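Week 2: Reading a chair (joints, grain and load)
Furniture History and Making, Room 515
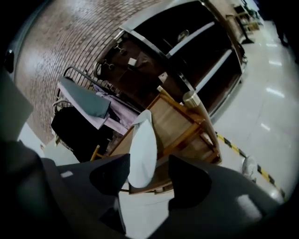 Welcome back! Last week we got through stools, and I hope you've all gone home and turned one upside down by now. This week we move on to chairs, my favourite topic in the whole course, so bear with me if I run over.

A stool only has to hold you up. A chair also has to put up with you leaning back, and people lean hard. Nearly all of that force ends up where the side rails meet the back legs, and that's the joint that goes first. When you look at an old chair, start there. Wiggle it (gently, please, especially the Stedorholm pieces) and listen for a creak.

Grain
Wood is strong along the grain and weak across it. A curved back leg sawn from a straight board will have short grain somewhere in the bend, and that's where it snaps. Makers got around this by steaming the wood and bending it, or by splitting it from the log so the fibres run the whole length. It's such a clever fix, and you can feel it with your thumb once you know what you're after.

Joints to know for Tuesday
Mortise and tenon: the old standby, still the one to beat
Dowel: quick to make, relies heavily on the glue
Wedged through tenon: you'll see the end of it on the outside face

Glue
Hide glue lets go with heat and moisture, so a chair put together with it can be taken apart and mended. Modern white glue mostly can't be undone that way. We'll argue about this in the workshop and I'm looking forward to it!

Reading
Pinto, chapter 2, on rails and stretchers. Skip the part on varnish for now. Cullen is harder going but the drawings are marvellous, so at least have a flip through.

To hand in
One page on a chair you sit in every day. Sketch a joint, mark which way the grain runs, and tell me where you think it will fail. Worth 30 marks. The Wovska chairs in the hallway are fair game if yours at home is all plastic.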